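November, kurz nach elf am Abend

Die Heizung gluckert wieder. Seit Tagen tut sie das, immer erst, wenn ich im Bett liege, und immer so, als würde im Rohr jemand mit Brausepulver gurgeln. Ich habe heute früh bei der Hausverwaltung angerufen, und man hat mir dort geraten, zu entlüften. Ich habe entlüftet. Es kam ein halbes Schnapsglas braune Brühe und ein Geräusch, das ich von Onkel Herbert kenne. Jetzt gluckert es eine Oktave tiefer.

Also sitze ich in der Küche und schreibe auf, was der Tag gebracht hat. Viel war es nicht. Ich habe weiter am Keller gearbeitet, das heißt, ich bin hinuntergegangen, habe einen Karton aufgemacht, eine Dreiviertelstunde auf der untersten Treppenstufe alte Briefe gelesen und den Karton wieder zugemacht. Nach dieser Methode bin ich im Spätsommer übernächsten Jahres fertig. Die neuen Leute wollen zum Februar einziehen.

Die Briefe waren von Rosemarie Wendt, aus der Zeit, als sie in Posbridge war und ich in dem möblierten Zimmer über der Reinigung. Wir haben uns damals jede Woche geschrieben, sie auf diesem blauen Luftpostpapier, durch das die Rückseite so durchschlägt, dass man immer zwei Briefe gleichzeitig liest. Das Essen sei grau, schrieb sie, die Vermieterin zähle die Teebeutel, und ein gewisser Graham habe sie zum Rudern eingeladen. Im nächsten Brief: Graham könne nicht rudern. Im übernächsten kommt er nicht mehr vor. Ich hätte gern gewusst, ob er abgetrieben ist.

Ich habe sie dann angerufen, um halb vier, da schläft sie nicht mehr und sieht noch nicht fern. Sie bestreitet Graham. Einen Graham habe es nie gegeben, es habe einen Gordon gegeben, und der habe sehr gut rudern können. Ich habe ihr die Stelle vorgelesen. Stille in der Leitung. Dann sagte sie, ihre Handschrift sei damals noch nicht entwickelt gewesen.

Sie will die Briefe übrigens zurück. Ich habe gesagt, es seien meine, sie habe sie ja mir geschickt. Sie hat gesagt, rechtlich sei das eine interessante Frage. Wenn Rosemarie rechtlich sagt, muss man auflegen, sonst sitzt man noch beim Abendbrot mit dem Hörer am Ohr. Wir haben uns darauf geeinigt, dass ich Kopien mache. Dreihundert Blatt, grob geschätzt, beidseitig und durchscheinend. Der Copyshop wird seine Freude haben.

Vor dem Essen noch eine Stunde am Blog gesessen. Nele hat ihn mir zum Geburtstag eingerichtet, damit ich, Zitat, nicht mehr in Hefte schreibe, die keiner findet. Dass keiner sie findet, war der Sinn der Hefte. Jetzt tippe ich abends alles ab, und Nele liest es. 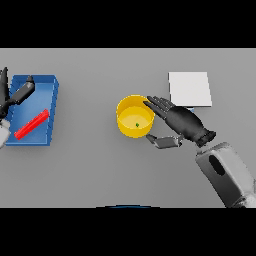 Rot, Blau, Gelb. Mit dieser Palette hätte Frau Kasten unsere Küche gestrichen.

Frau Kasten war die Vormieterin, und sie hat es ja wirklich beinahe getan. Unter der Raufasertapete in der Speisekammer ist noch ein Streifen übrig, dottergelb, glänzend, abwaschbar, und wer die Tür aufmacht, kneift zuerst die Augen zu. Mutter hat ihn seinerzeit mit einem Kalender verhängt. Der Kalender hängt noch. Er zeigt einen Juni, und ich habe ihn in all den Jahren nie umgeblättert, erst aus Faulheit und dann aus Anstand.

Was macht man mit so etwas? Die neuen Leute haben bei der Besichtigung gesagt, sie wollten »alles rausreißen«, freundlich gesagt, im Ton von Menschen, die einem ein Stück Kuchen anbieten. Er hat dabei gegen die Wand zum Flur geklopft. Sie klang hohl, und er hat genickt, sehr zufrieden. Ich hätte ihm sagen können, dass dahinter der Schacht mit den Gasrohren liegt. Ich wollte ihm den Moment nicht verderben.

Am Nachmittag kam dann der Mann von der Umzugsfirma Endamley, um zu schätzen. Er war sehr jung und sehr höflich und hatte Überzieher für die Schuhe dabei, was in dieser Wohnung, wo seit dem Sommer die Fußleisten lose sind, etwas Feierliches hatte. Er ging durch die Zimmer und sprach leise Zahlen in sein Telefon. Beim Bücherregal blieb er stehen und fragte, ob die alle mitkämen. Ich sagte ja. Er fragte, ob ich die alle gelesen hätte. Ich sagte wieder ja, und da haben wir beide höflich aus dem Fenster gesehen.

Sein Ergebnis: 36 Kubikmeter, ohne Keller. Den Keller wollte er auch noch anschauen, aber da bin ich ihm zuvorgekommen und habe gesagt, das Licht sei kaputt. Das Licht ist nicht kaputt. Er hat 2.000 Euro aufgeschrieben, mit einem kleinen »ab« davor, das mir nicht gefällt. Für das Klavier kommen 200 dazu. Dabei ist das Klavier seit Vaters Tod nicht mehr gestimmt worden und hat im mittleren Bereich zwei Tasten, die gar nichts mehr von sich geben. Ich finde, für die könnte man etwas abziehen. Der junge Mann fand das nicht.

Rosemarie sagt, ich solle das Klavier verschenken. Rosemarie hat ihr eigenes verschenkt, an eine Musikschule, und besucht es seither zweimal im Jahr und kommt jedes Mal verstimmt zurück. Sie meint, die Kinder spielten mit klebrigen Fingern. Soll ich mir das antun?

Abends Linsensuppe. Zu viel Essig, dafür war das Brot alt. Ich habe dazu die Broschüre vom Allilar gelesen, der Wohnanlage, in die ich also ziehe, und die sich den Namen vermutlich bei einem Allergiemittel geliehen hat. Im Prospekt gehen lauter weißhaarige Leute lachend durch einen Birkenwald. Ich war zweimal dort. Es gibt eine Birke. Sie steht beim Fahrradständer, und gelacht hat unter ihr bei beiden Besuchen niemand, wobei es einmal auch geregnet hat. Aber die Wohnung ist hell, der Bus hält vor der Tür, und der Balkon geht nach Westen, auf einen Parkplatz, über dem abends sehr viel Himmel ist. Ich habe mich dort ans Fenster gestellt und überlegt, wohin der Sessel kommt. Da war es im Grunde entschieden, obwohl ich der Dame von der Verwaltung noch eine Woche lang ernste Fragen zur Müllentsorgung gestellt habe.

Nele hat vorhin noch geschrieben. Sie kommt übers Wochenende und hilft mit dem Keller, ich solle bis dahin drei Haufen machen: behalten, verschenken, weg. Ich bin gleich noch einmal hinunter, im Bademantel, und habe angefangen. Auf dem ersten Haufen liegen jetzt Rosemaries Briefe, Vaters Wasserwaage, die Schlittschuhe, das Waffeleisen ohne Kabel, ein Kabel, das nicht zum Waffeleisen passt, und die Lampe aus dem Flur. Auf dem zweiten liegt nichts. Auf dem dritten lag eine Weile ein Regenschirm, aber der geht noch auf, wenn man ihn von unten mit dem Knie stützt.

Morgen früh Copyshop. Essig kaufen. Die Hausverwaltung noch mal anrufen wegen der Heizung, und dabei sachlich bleiben.

Jetzt klopft es auch noch im Rohr.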